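Talks > Working days > Speaker notes

The break in the middle: notes for my talk at Buna
June, by Farah Simanjuntak
Last updated: June, 4.15 pm

Opening. Say hello, thank Sekar Jugah for the invitation and for letting me have the slot after lunch, when everyone is a bit sleepy and will forgive me more. Ask who had a proper break this morning. Wait for the hands. Then ask who had one without their phone, and wait again (there will be laughing, let it run).

Tell them how I got into this. I was doing the rota at Zukasora, a job I had been given chiefly for being the one who minded least, and I noticed that the mid-morning break was on the paper every single day and hardly anyone took it. People would stand up, look at the clock, sit down again and eat a biscuit over the keyboard. I did it too! I did it for years, and I used to feel rather proud of it, which I can hardly believe now.

So I asked people to keep a break diary. All I wanted was when they stopped, where they went and how they felt going back in. I had hoped for a dozen replies and got 113, some of them very long, and one of them 600 words on the subject of a bench.

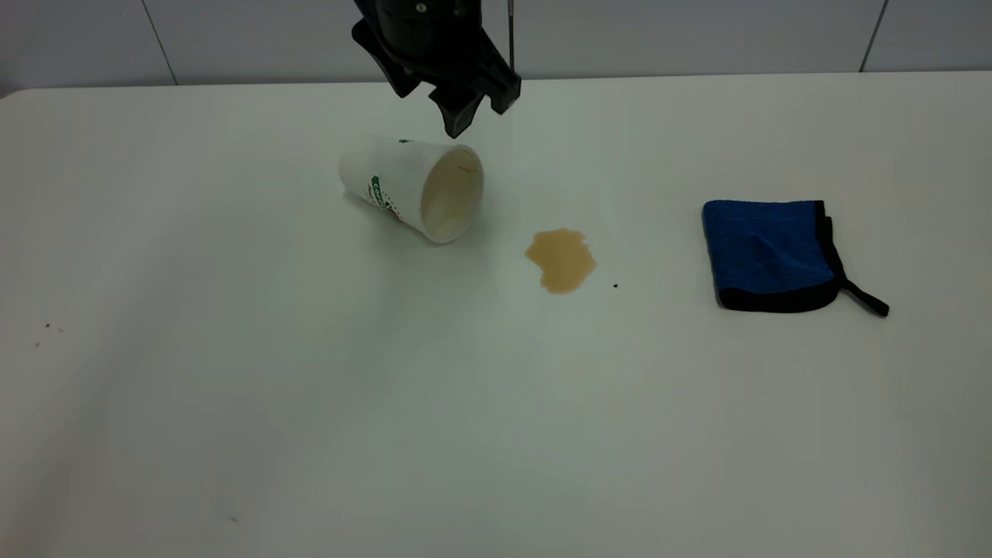
Read out the bench one if there is time. It is from a woman in the stores who had sat on the same bench every morning through two changes of manager, and she describes the light on the wall opposite so fondly that I always have to slow down at the end. Don't rush it. Leave a gap afterwards before going on to the kitchen.

The kitchen. My feeling, after reading all those diaries, is that the place matters far more than the length. People who had somewhere to go took their break, and people who had only a corner of their desk mostly didn't. At Flasen they moved the kettle to the far end of the corridor, for some dull reason to do with the sockets, and the walk turned out to be the best bit of it. People met each other on the way. They started arriving in pairs.

Then the drink itself. Ask the room: when did you last taste the whole of a hot drink at work? I don't mean the first mouthful, I mean all the way down to the bottom, sitting still.
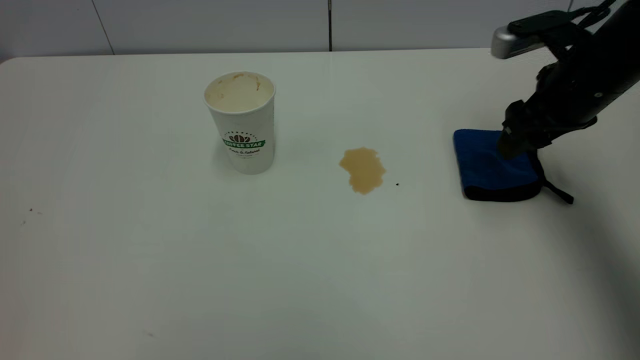

Paper coffee cup, no lid, with brown streaks down the inside.

Go gently here, as there will be managers in the room and I don't want anyone feeling told off. Mention Ljungberg, where the manager put her own break in the shared diary with her name on it and then went and had it, in full view of everybody. Within the month the rest of the team were doing the same. She never sent a message round, and I think if she had it would have sunk the whole thing. We copy what the person above us does with her mornings – I certainly always have.

Questions usually come at this point, so stop and take a few. Someone will ask about people on the phones, who can't all get up at once. Say yes, it is harder, and tell them about the pairs system (2 people off together, the others covering, swap over). Someone will ask about working from home. Admit I am still bad at it myself and eat my lunch standing up. 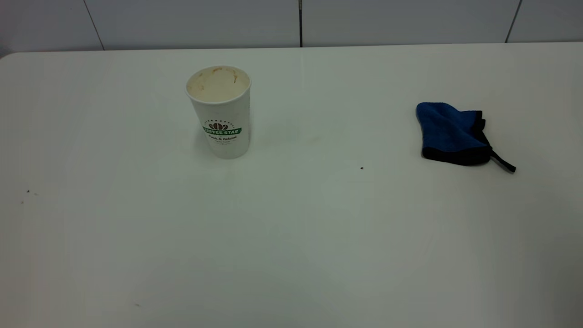

If you would like to try this where you work, start with one room and leave the rest of the building alone for now. It needn't be pretty. I used to think a break room had to have sofas and a plant and a nice lamp, and I spent ages asking for them, when what the diaries kept asking for was a surface to put a drink down on and a door. A plain white table with a rounded corner, pushed up to a wall of big pale tiles, will do very nicely, and never mind a few specks on the top. Put a chair on the near side. Put another one next to it, so that sitting down with someone isn't a big decision.

Closing. Hand out the diary sheets, one each, 7 lines to a sheet, a line for every day of the week including the ones off. Ask them to fill it in as it happens and not all at the end, and say where to send it if they would like me to read it, which I would, very much.

Thank Sekar again. Remind everybody that tea is through the double doors on the left, and that they have the full half hour.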